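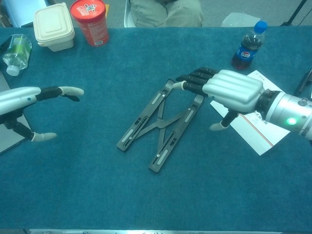

I've had a folding laptop stand in my bag since March and I get asked for "the link to that black thing" often enough that it's earned a page of its own in the shop.

So, the Drerkell folding stand! It's black plastic, two long rails with an X-shaped brace joining them in the middle, and it folds down flat enough to slide in beside a notebook. The rails have light grey rubber strips set into them, and that's what sold me. My old stand was all shiny plastic and my laptop crept forward every time I typed with any enthusiasm (I'm a heavy typist, ask Sharon Koech, who used to sit across from me).

It's $29, or $40 with the Sabbagh zip pouch. I'd get the pouch if you carry pens loose in your bag like I do, otherwise save your money for lunch.

**The bits people email me about**

- Weight: 258 grams on my kitchen scale, no pouch
- Colour: black, only black. I've asked about grey. They're thinking about it
- Tablets: yep, works well, though a small one will want to be in landscape
- Screws: small silver ones along the rails. Give them a nip up with a jeweller's screwdriver if anything starts to feel wobbly

I use mine on a felt-covered table and also on a fairly slippery laminate bench at home, and I like it on both. On the felt, open it all the way before you put the laptop down, or one foot drags and you end up with a lean.

Where I'd steer you elsewhere: if you've got one of those enormous gaming laptops, have a look at the Stinex riser instead. Jad Geagea put his on the Drerkell for a week and it held, but there was more bounce than he wanted while typing. It's a light stand for light-ish machines, and it's happiest with a separate keyboard.

Cleaning is a damp cloth, and that's it. Crumbs do get in along the rubber strips (muffins, mostly, in my case) and an old toothbrush shifts them.

New stock landed 26th June. Orders go out from Drurnau, and Bilal Darwish does the packing, so if you want two in one parcel pop a note on the order and he'll sort it.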